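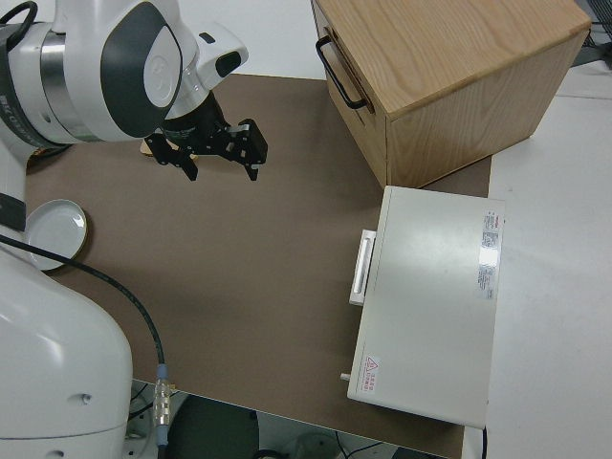
Brown mat over most of a white table.

From: Keabetswe Sithole
To: flusetby-deskwork
Date: 27/05/2019
Subject: Re: Zirkix lamps and the afternoon headache

Van der Merwe wrote:
> We've had the Zirkix lamps in for 28 days now and I'm
> converted. Hardly any headaches, and I'm getting through
> far more proofs after lunch than I used to. The leaflet says
> it's the "balanced daylight" and I believe it. They do a
> discount if enough of us order together, so could people
> let me know by the end of the week? It comes to 179 each.
> They also say you should get rid of white table tops because
> the glare undoes the good of the lamp. Anyone tried that?

I'm glad the headaches have gone, and I mean that. I'm still not ordering one, and I'd ask people to wait a bit before they do.

The old lamps came out in the same week you moved your desk away from the window. You told us so yourself, two messages back. You'd also just picked up new reading glasses. So there are three changes, and the one with a leaflet gets the credit. I'd put my money on the glasses, but I can't show that any more than Zirkix can show it's the lamp.

I went looking for what "balanced daylight" means. Their site uses the phrase on every page and explains it on none. There's no colour temperature given, and nothing on flicker, which is the thing I'd want to know about before anything else. I wrote and asked. The reply thanked me for my interest in wellbeing and attached the leaflet.

As for "3,027 happy desk workers" on the front of it – who asked them, and what? If the question was "do you like your new lamp?" a week after they'd paid for it, I could have guessed the answer. I'd be more impressed by seven people who swapped lamps without being told which one they'd got.

On table tops, yes, shiny white can be a nuisance with a lamp straight in front of you. You get a bright patch just where you're trying to read. Putting a darker mat down is one way round it and costs very little. So does moving the lamp to one side, which I did in December and haven't thought about since. Neither of these is a reason to throw out a decent table. I notice the Cudavgate catalogue, where the lamps are sold, also has a line of desks in "restful oak tones".

What I'd try before spending anything, in whatever order suits you:

Lamp to the left if you write with your right hand, the other way if not.
Lower the screen brightness until a blank page looks much like a sheet of paper beside it.
Leave the main room light on. A bright pool in a dark room is hard going by four o'clock.
Drink something at lunch and stand up for ten minutes.
If it still hurts after all that, see an optician or your GP and don't ask a lamp shop.

None of this is new and half of it was on this list years ago, in the thread about the green screens that were going to save our eyes. I bought one of those. It's in the loft.

If somebody already owns a Zirkix and would lend it to me for a fortnight, I'll use it every day and write down the good and the bad, and I'll say so here if I was wrong. Van der Merwe, would you swap back to your old lamp for the same two weeks? Keep the desk where it is and keep the glasses on. I suspect you won't want to, and I do see why – if my head had stopped hurting I wouldn't fancy poking at it either. But I wouldn't put a group order through on the strength of one good month.

Also, please could people trim the quoted text when they reply? The last digest had the entire leaflet in it four times over.

Keabetswe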